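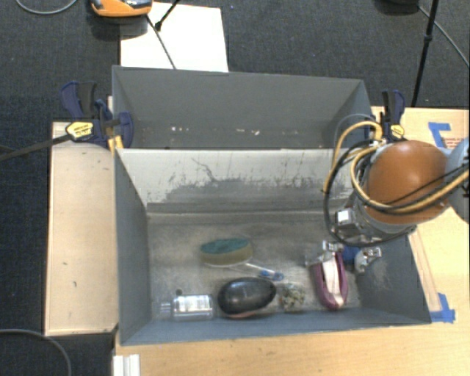 Home | Projects | Student Reports | Contact

Setup and Maintenance of the Sturnside Bin-Picking Cell
Adelino Salgado, Department of Mechanical Engineering, Prerkby College

12 shares | 0 comments

1. Purpose

This report records how the Sturnside cell was prepared for the spring term and how it was maintained until July. It is intended for the students who will take over the cell.

2. Work Area

The cell uses two gray bins placed one behind the other on the tabletop. Bar clamps at the outer sides keep the bins from shifting when the gripper touches a wall. The clamps must be checked by hand at the start of every session. In March the left clamp had loosened during a long run, and the recorded bin position was no longer valid. Blue tape was applied to the tabletop and should not be removed.

The inner walls of the front bin are scuffed and scratched. The wear was judged acceptable and the bin was kept in service.

3. Test Objects

The set mixes hard and soft household items, including a scrubbing brush, a clear plastic bottle and a slip-on shoe. The shoe proved the most difficult. Grasps at the heel were more reliable than grasps at the toe.

4. Hoses and Cables

The hoses and the black cable need enough slack for the wrist to turn fully, but a loop that hangs too low can catch on the bin rim. The cable was rerouted twice. After the second change, the Duro control program completed 1,052 picks without a cable stop.

5. Maintenance Schedule

Finger screws: check every 65 picks.
Wrist fittings: inspect weekly.
Bin position: measure again after any clamp is moved.

One finger was replaced in May with a part from Figueiredo. Calibration was repeated over 25 positions, and 97 percent of the following test grasps succeeded.

6. Open Items

The spare finger has not been fitted or tested. The reach limit at the right wall of the front bin still has to be measured.

This site uses cookies. Accept | Settings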